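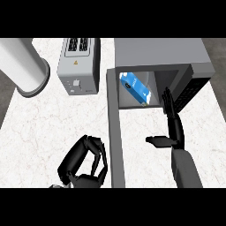

*Grey toaster on white marble worktop.*

## Trorna two-slice toaster: four months of daily use

The Trorna replaced a toaster that had developed a fault in its lever catch. I bought it at full price in a local shop. It has been used every morning since, mostly for sliced wholemeal, with crumpets and frozen bread at weekends.

### Test conditions

Browning was judged by eye against a printed shade card running from 1 (warm bread) to 8 (burnt). Bread was medium sliced from the same bakery, one day old, stored in a closed bin. Each setting was tried from cold and again immediately after the first batch had popped up. A plug-in meter recorded the power drawn at the socket.

### Heating and power

The rating plate says 800 W. The meter showed slightly less than this when the elements were fully hot, and the difference is small enough to be explained by mains voltage. This is a low figure for a two-slice model and it shows in the times. Setting 4 from cold took some 3 minutes to reach shade 5. My previous toaster, a Feten with a higher rating, reached the same shade noticeably sooner.

Slower heating has one benefit. The bread dries further in before the surface colours, so the slice stays crisp for longer on the plate. Whether you want that is a matter of taste. I prefer it for wholemeal and dislike it for white, where the middle turns hard.

### Evenness

The two faces of a slice match well in the left slot. In the right slot the outer face comes out about half a shade paler. Turning the slice round moved the pale face with the slot, so the cause is the element and the bread can be ruled out. A second unit belonging to Obed Abugri behaved the same way, with the pale face on the same side.

The top edge of a tall slice stands proud of the slot and stays untoasted for the last centimetre or so. Turning the slice on its side cures this if the loaf is narrow enough. Most tin loaves are. The Aidoo sourdough we buy is not, and has to be cut in half.

### The timer

The control is a plain timer with no temperature sensing. A second batch on the same setting therefore comes out darker, by one full shade at setting 4 and by nearly two at setting 6. The manual mentions this on page 13, in a paragraph about cleaning, where few people will find it. Reducing the dial by one step for the second batch gives a fair match.

The frozen button adds a fixed period whatever the dial says. It is well judged for thick slices at settings 3 to 5. At setting 1 it more than doubles the time, and the result is closer to shade 4.

Cancel works at once. The reheat button works, but has no light, and I have twice started a full cycle by mistake.

### Slots and lever

The slot guides close properly on thin bread and hold it upright. Crumpets fit. A halved bagel fits if it has been cut evenly. The lever has a short extra lift at the top of its travel, which raises small items clear of the slot – useful for crumpets, less so for half slices of baguette, which still need tongs. Wooden ones, with the plug out.

### Cleaning

The crumb tray slides out from the back. I would have preferred it at the side, as the toaster has to be pulled forward from the wall each time. The tray catches most of the crumbs, but a quantity collects on a ledge inside the right slot and only comes out if the toaster is turned over and tapped.

### Compared with the Jamutberg

The Jamutberg costs more and does sense temperature, so repeat batches match without adjustment. Its slots are shorter and its cord is stiff. For one or two slices at a time I would keep the Trorna. For a household that makes six in a row, the Jamutberg is worth the extra.

### Faults so far

None electrical. The printed numerals on the dial have begun to wear at 4 and 5.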